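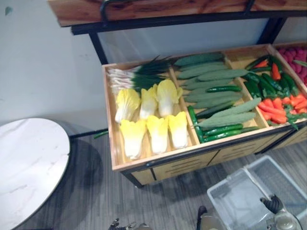

Entered by Modupe Nwachukwu, 14 October 2018
Wekimora student project, picking group

I'm writing this up while it's still fresh, and with apologies to whoever has to read my notes after me. The group has settled on produce for the showcase task, and I'm so glad, because the blocks were boring all of us to tears! The plan is to pick from the bin, place in the clear plastic tub, and leave the neighbors where they were (that last part is where we lose most of our points).

Napa cabbage is still the one everybody wants to try first. It's a big friendly shape, but the ruffled top gives the gripper very little to hold, so we've agreed to go for the pale base and come in lower. Carrots are all right by the body and hopeless by the leaves. The cucumbers mixed in with the gourds I'd like to save for later in the month – green on green is hard enough for me, never mind for Temitope's color thresholds.

Our log stands at 236 attempts, and I've asked that we write down the grip point every time, even when it's a silly miss. Oluwatosin wants a limit of 30 seconds per pick. I'd rather be slow and tidy for now, but I can see we'll need some kind of clock before the showcase.

I also spent a good while on the fingered hand, mostly thinking about the fabric over the palm and how it bunches near the thumb. I want to know whether those folds matter when the thumb closes on something thin.

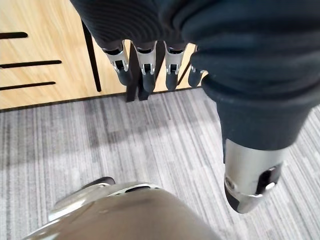

Deolinda Nogueira: Modupe, could we do the thumb tests on the chili peppers first? They're small, and I'd love to compare them with the carrots while we still have the same settings. I can take the first 8 tries and add them to your log.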